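August 2022, Wednesday
Notebook: S. Manurung
Subject: gripper width drift, garment episodes, replay tool

Carried on from yesterday's open question: why the replayed gripper opening disagrees with the video on the clothing set when it was fine on the cups and boxes.

Started with the Sosa export, 1742 frames. Ran it through the replay tool with the width overlay on. Opening looks right for the first part, then the plotted value lags the fingers. At the end of the episode the lag is 5 frames. Same on a second run, so it isn't the viewer dropping frames.

Checked in order:

Timestamps. Video and pose streams both start at zero after trimming. Pose is monotonic, no gaps. Width stream has its own clock and is resampled afterwards. Looked at the resampler and it takes the nominal rate from the config file and ignores the recorded stamps. Timothée says this was put in when the stamps were unreliable and never taken out.

Finger detector. Not the cause of the lag but it has a problem of its own. On dark cloth the lower edge of the finger mask bleeds into the garment and the width estimate jumps. Worst on black fabric close to the fingers. The blue pads hold up much better than the black parts, so the mask should lean on those.

Smoothing. The median window is centred, so no delay from there. Left alone.

Changed the resampler to interpolate on the recorded stamps, with a fall-back to the nominal rate if more than one stamp in a row is missing. Replayed Sosa: overlay and fingers agree by eye from start to finish. Replayed two of the box episodes to see that nothing broke. No visible change, as hoped. Branch is width-stamps, not merged yet. Florencia to review.

Then the detector. Tried three things:

a) Threshold on the blue channel only. Good on the pads, but picks up anything else blue in view. Navy bedding came through at low brightness. Not usable alone.

b) Blue threshold inside a fixed region covering the lower middle of the picture, where the pads can physically be. Removes most of the background. Still noisy when the fingers are wide open, as the region has to be large.

c) As b, plus a left/right check: throw out the reading if only one pad is found, or if the two blobs are at very different heights. Holds the last good value for short gaps.

Kept c. Set the gap limit to 19 frames for now. That number came from one episode and needs a proper look across the set.

Picked a test frame from the bedroom episodes, as those have the most going on behind the fingers and a black garment right in front of them. Version a finds both pads plus part of the blanket. Versions b and c give the two pads only. Worth keeping this one as a regression case. It also has a lot of structure towards the rim (wardrobe slats, blind, desk), handy for the lens model check Soledad wants, where straight edges should come out straight after undistortion.

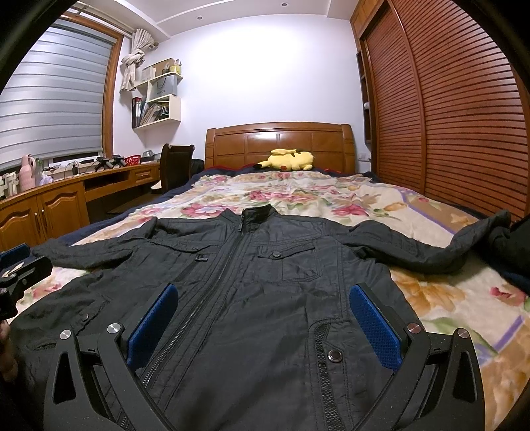 Detector test frame, black jacket on bed, both blue pads in view.

Undistortion not started. Note for Soledad: the present mask for the black corners is a plain circle, and I have not checked whether its centre matches the calibration.

One more thing found on the way. The planner's config still reads maximum opening from the old Trirumberg file, while replay reads it from the episode header. They should read from the same place. Opened a ticket and assigned it to Ignacio. Don't compare planned and recorded widths until that is closed.

Left running overnight: width re-extraction on the first 180 episodes, version c, writing to a separate folder so the old values are still there. Log goes to the usual place.

To do
- Check the log, list episodes where the gap limit was hit
- Add the test frame and expected pad positions to the regression set
- Merge width-stamps once Florencia has been through it
- Ask Timothée if anything else uses the nominal rate (the Vultico importer might)
- Take the old resampler option out of the config, or at least make it print a warning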